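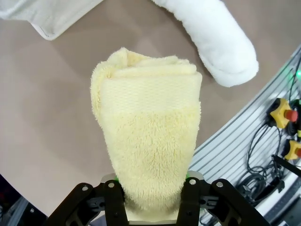 Terry cloth should be left out of the benchmark altogether, Nektarios Dimitriou argued in response to an early draft of this section, on the grounds that a pile fabric forgives a sloppy grip and makes any gripper look better than it is. We take the point but keep the towels. They are what people have at home, and a machine that can only put away flat cotton squares has not learned the chore. We return to his objection in 4.3.

4.2 Towel storage

The towel storage task asks the system to pick up a towel that has already been rolled or folded, carry it to a soft fabric basket, and leave it inside. Yellow towels and white towels go in separate baskets. We did not include the folding step in this task. Folding is covered by the Skorkolano task set, and mixing the two would make it hard to say which part of the chore a failure belongs to.

We recorded 500 trials. A trial was scored as complete when the towel rested inside the correct basket with no part hanging over the rim and the arm had moved clear. Trials in which a person touched the towel or the basket after the start signal were scored as assisted, even if the touch was small. Straightening a basket wall counts as assistance. This is stricter than the rule used in our earlier Drurnel report, where the basket could be adjusted freely, and the two sets of numbers should not be compared directly.

Figure 6 shows the work from several viewpoints. In the side view a rolled white towel is in the right basket, with the fingers of the gripper against its top, and a flat, pale yellow folded item is in the basket next to it.
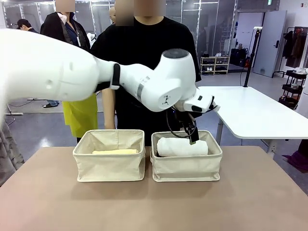
But would anyone wait that long for a towel? The question came up in the comment period for the Steltisside workshop version of this paper, and it deserves a direct reply. For a single towel, no. A person does it in 2 seconds without looking. The median unassisted trial in our data took 23 seconds from start signal to release, and we see no near-term change in the hardware that would bring this close to human speed. The case for the machine rests on hours when no one is doing the laundry anyway - overnight in a small hotel, for instance - and in that setting the time per towel matters less than how often someone has to come and fix things.

On that measure the results are mixed. Most assisted trials came from the basket and not from the towel. A canvas wall that slumps inward narrows the opening, and the planner, which was given the nominal basket size, then lowers the towel onto the rim. Tamura, the planner we used throughout, has no model of a soft container. Adding one is possible but was outside the scope of this study.

The second common cause was release. Loops of terry pile can catch at the edge of a finger pad, so the towel rises with the gripper when it should stay behind. Opening the fingers wider helped when the towel lay in a half-empty basket. In a full one there was no room to open them, and we had to lower the release height instead.

It would be fair to say that the system can store towels today if the baskets are stiff and the towels arrive rolled. Neither holds in an ordinary laundry room. The 2046 target date given in the Steltisside roadmap for general household tidying seems to us neither early nor late; we do not have the data to judge it.

Figure 6. Towel storage task, seen from the gripper and from the side of the table. The last view includes a person's hand reaching into a storage bin, with a rolled white towel beside it.
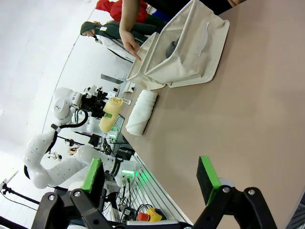
4.3 Effect of fabric type

To test the objection raised at the start of this section, we repeated the task with flat-woven dish towels of similar size. All other settings were kept the same, including grip force and release height. Slips during lifting went up, as Dimitriou expected. Release problems nearly disappeared. The basket failures did not change in any way we could measure, and they remain the main obstacle for both fabrics.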